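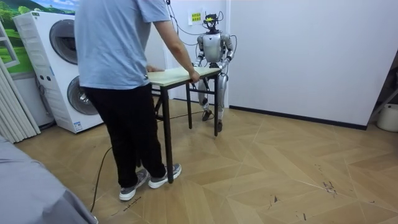 Boonmee Limsakul
Contributing editor, Home and Habits

2023-01-15

Home Rooms Food Garden Letters Subscribe

We use cookies to remember what you have read and to suggest more of it. Accept all / Manage choices

The case for the small table

I own five tables and eat at none of them. The dining table holds the post. The desk holds the things that used to be on the dining table. Two nests of something Scandinavian hold each other, and the fifth is a folding table with black metal legs and a pale top that has spent its life being carried from room to room by people who were promised it would only take a minute.

It's the fifth I would save from a fire.

Furniture writing tends to concern itself with the big pieces, the sofas with names and the beds you have to be measured for. The light table gets a line at the back, near the doormats. Yet it does more work than anything else in the building. Mine has been a bar, a potting bench, a place to stand while changing a bulb (don't) and, for one long November, the only desk in a flat of three adults who had all decided to retrain.

Carrying one ought to be simple. Thaddäus Zürcher, who makes and mends tables in a workshop at Elau, has strong views on the subject and gave me most of them before I had taken off my coat. You take one end, somebody takes the other, and you agree on a direction before you lift. "People do it in the wrong order," he said. "They lift, then they hold the meeting."

He also holds that you should grip the top at the edge, near the corners, and never the crossbars underneath, which are there to keep the legs apart and resent being asked to do anything else. Corners first through a doorway. The person going backwards is in charge. This last rule has ended more arguments in my house than marriage guidance, and cost less.

His own design, the Mona, weighs very little and folds with a click he spent 3 years getting right. I asked what was wrong with the earlier clicks. He looked at me as you'd look at a man who had asked what was wrong with the earlier Tuesdays.

Where the small table really earns its keep is in the rooms nobody photographs for the front of a magazine: the passage, the box room, the corner with the laundry machines. Stack a washer and a dryer one on top of the other and you gain a square of floor, but you lose the lid you used to pile things on. I'd had my machines stacked for a week before I understood this, holding a warm heap of towels and turning slowly on the spot like a lighthouse.

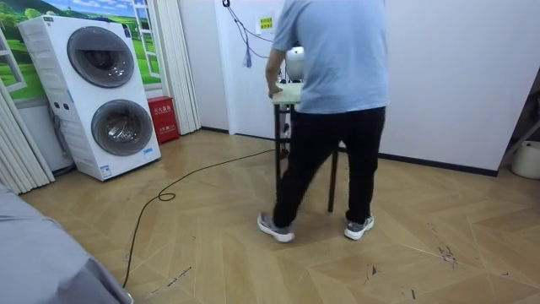
So a table goes in. A narrow one will do, tall enough that you needn't bend, with a top you can wipe. The trouble is that an empty top in a laundry corner stays empty for the length of a spin cycle. Something with a plug arrives. Then something rounded and white that a relative was getting rid of. By spring you are folding shirts against your own chest again, and looking at catalogues for a second small table to go beside the first.

Zürcher's advice is to give it one job and defend it. Mine is to accept defeat and cheer up the walls. I'm all for a mural in a working room. Green hills, a few trees, a sky with well-behaved clouds and, if you have the nerve, a painted window to see it all through. It never needs cleaning on the outside. My neighbour thinks it's ridiculous to paint a view behind a tumble dryer, but my neighbour has a real view, of a car park, and keeps the blind down.

Folding panels are the other trick. A pleated screen in some shade of beige will hide the mop, the ironing board and most forms of regret, and takes up hardly any floor once you've pushed it back.

What should you pay? The Liao catalogue starts at 30 for a plain folder and climbs, by way of oiled ash and a great deal of adjectives, to 552. Vidum will build you one to order for 3,000, and I have leaned on it, and it is a lovely table. It wobbled slightly. That was the floor, I was told.

I went home and put mine by the dryer, where it had been before I moved it to the hall. It has a cup ring on it from somebody's birthday and one foot is missing its rubber cap. I keep meaning to ask Zürcher for a new one, though he'll want to hear the click.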